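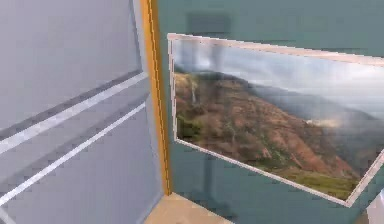 Small Cider, Big Cellar: A Saturday at Conneely

Nine in the morning and the press is already going. Apples in one end, pulp out the other, wasps everywhere. October, so nobody on the crew has had a proper breakfast in weeks.

Conneely makes cider. Has done for two generations, on a slope outside Trarnau that gets the wind all winter and the fog all fall. 185 barrels in the cellar this year, most of them old oak, a few chestnut. The chestnut ones leak a bit. They use them anyway.

The fruit comes from 30 acres of old standard trees, plus whatever the neighbors bring in on trailers. Bittersweets mainly. Some sharps for backbone. The house variety is called Zostov, a small, ugly, russeted thing you would never buy in a store. Bite into one and your whole mouth dries up. Press it, leave it till spring, and you get tannin, smoke, a little orange peel. Most of what is good in the bottle starts there.

No added yeast

Fermentation is wild. Juice goes into barrel, bung goes in loose, and then it's a waiting game. Cold cellar, slow ferment. Some barrels are done by Christmas, some are still ticking in May. They taste every one and chalk a mark on the head. One line for blending, two lines for keeping on its own, a cross for vinegar. I saw more crosses than I expected. Nobody seemed bothered, the vinegar sells well.

Blending happens over a few days in spring, phones off, plain bread on the table and not much else. 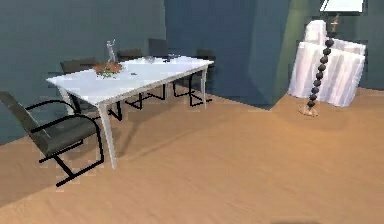

The dry blend is the one to start with. Still, cloudy, 2 years in wood before it goes anywhere near a bottle. It smells like a barn in the best way and finishes very clean. Then the sparkling, done in bottle, which is softer and easier to like. Friends who say they hate cider drink this one. I'd take the still every time, but I'd lose that argument at most dinners.

The new release is a keeved cider called Tivum. Keeving is old and fussy — you let the pectin rise to the top in a brown cap, draw the clear juice out from under it, and the ferment runs so slow that natural sugar stays behind. Warm weather ruins it. Last year it did. This time the cap formed on almost every tank and the result is deep gold, low in alcohol, properly sweet without being sticky. Drink it with blue cheese. Or with a pear tart, if someone else is making teh tart.

Getting hold of it

Not simple. Most of the dry goes to restaurants, and the rest is sold at the gate. The shop is a counter and a cash drawer, open Saturday only. Bring a box, they run out of them. Tivum is limited to two bottles a head until the next lot is labeled.

Export keeps coming up. The cellar is full and the trees wont give any more, so sending pallets overseas would mean buying in fruit from farther off. They have tried a small batch that way. It was fine — clean, a bit thin, gone in a month. There is talk of planting instead, another block of Zostov on the north side, but standard trees take their time and the first real crop would be years out.

By noon the press gets hosed down for the second load. Three trailers waiting in the lane.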